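Zundside sorting hall

The Zundside sorting hall is a workplace of the toy and teaching materials company Hellero. It receives returned sets of building blocks, sorts the pieces by color and shape, and sends them out again to schools. The hall is known mostly for the step by step introduction of robot arms into its bin work, which began in October, one year after the hall was opened. The software which controls the arms is called Lodavus.

Work before automation

In the first year all sorting was done by hand. The staff stood at long tables and took the blocks from deep bins, one bin after another, and placed them into trays. A full shift handled 1000 pieces per person. The work was simple to learn, but many people complained of pain in the shoulders and the lower back, which came from bending over the bin wall to get the last pieces. Persons of small height had the most trouble with this. It was usual to change places every hour, so that the same person did not have the deep bins for the whole day.

Introduction of the robot arms

The first plan was to automate the complete hall, but it was given up after the staff council had asked for a trial at two tables only. Imelda Maglaya, then shift leader, was responsible for the trial. She wrote a list of 111 remarks from the staff, and a large part of them was later included in the working rules of the hall. The rules took effect on January 1, 2020.

An arm at Zundside takes pieces from one bin and puts them into the next one. The bins are placed directly side by side, so the way is short. Long blocks lying freely on the floor of the bin are the easiest for the gripper. Blocks that lie close along a wall, or partly under another block, are more difficult - the fingers need space on both sides of the piece. When the arm fails two times at the same piece, Lodavus leaves it and goes on with another one, and the piece remains for a person.
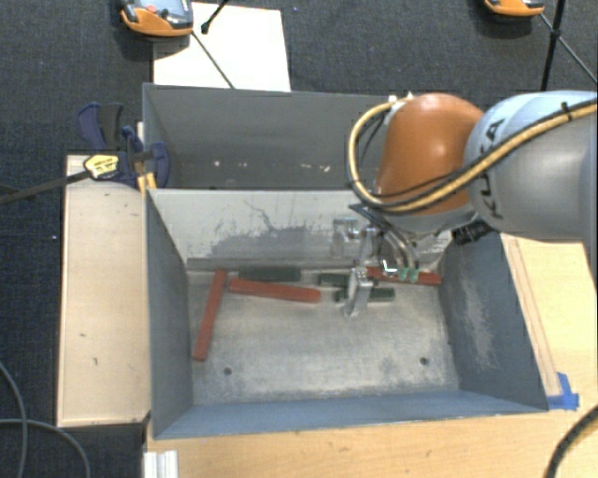 Changes in the work of the staff

The hall had 19 employees when the trial began and the same number when it ended. The tasks, however, became different. Most of the employees now prepare bins, check the finished sets and take care of the pieces which were left by the arm. This last task is called "Tang" in the hall, after the long tongs that were used for it in the beginning. The word has stayed, although the tongs are used rarely now.

The complaints about back pain became fewer. On the other side, some of the older employees said that the day had become less calm, because the arm gives the speed and a person has to wait for it or hurry after it. As an answer, every table received a pause key which may be pressed by anyone without giving a reason. The hourly change of places was also kept.

Training

Each employee receives a training of two days before working beside an arm. The first day is about safety and the second about the clearing of stuck pieces and the care of hoses and cables. Employees who do not wish to work at the arms can stay at the packing tables with the same pay.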